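# Flollgate front hall, September

The hall at Flollgate is the first room people walk into and it was the last one we finished. It runs from the street door to the foot of the stairs, with one door off the side into the coat closet. For years it held whatever got dropped there. Over one long Saturday, Áine Gallagher and Sutrisno Mandagi emptied it, cleaned it, and put back only what belongs by a door.

This page collects notes on the hall for people who use the building and for the few who asked what we bought and where things went. The budget was $114, not counting the carpet, which was already down. Most of that went to hooks, a boot tray, and a replacement bulb for the stair light. The rest bought felt pads and a tube of wood glue.

Some details, going from the street door inward:

**Door mat.** The old one had curled at both ends and caught the bottom of the door. The new one is thinner and sits flat. Shake it out on the steps, please, and not in the hall.

**Coat hooks.** Two rails from Udico, screwed into the studs. The lower rail is for kids' coats and bags. We moved it down 2 inches after the first try because the coats above were hanging over it.

**Coat closet.** Vacuum, ironing board, folding chairs. The spare umbrellas are in there too — take one if you need it and bring it back dry. The box of single gloves is on the top shelf until the end of the month, and after that it goes.

**Mail shelf.** Same shelf, new brackets. Parcels go on the floor under it. Anything for Peng on the second floor should be carried up if it's heavy, as the stairs are steep and the landing is narrow.

**Carpet.** Gray, streaked lighter and darker, and it stays. Áine cleaned it in two passes with a rented machine, and we kept off it overnight. A vacuum once a week should be enough. The streaks hide a fair amount of dust, so go by the calendar and not by how it looks.

**Shoe rack.** The joints were glued again and the feet have new pads, so it slides without dragging on the pile. Shoes you wear most days can live on it. Boots go on the tray by the door, and anything you haven't worn in 30 days should go up to your own room.

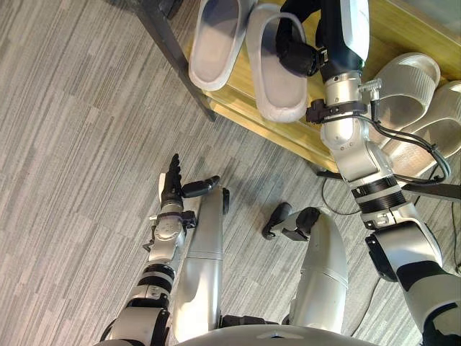
*The wooden shoe rack on the gray carpet.*

**Stair light.** The switch is at the bottom only. Sutrisno has asked Ornen for a price on a second one at the top, and the wiring will wait until that comes in.

**Paint.** Left over from the kitchen, an off-white with a little yellow in it. There is half a can in the basement for touch-ups, with the lid marked HALL. The scuffs by the coat closet have had one coat and need another.

Still to do: a bulb for the closet, a stop for the street door, and a second coat on the baseboard.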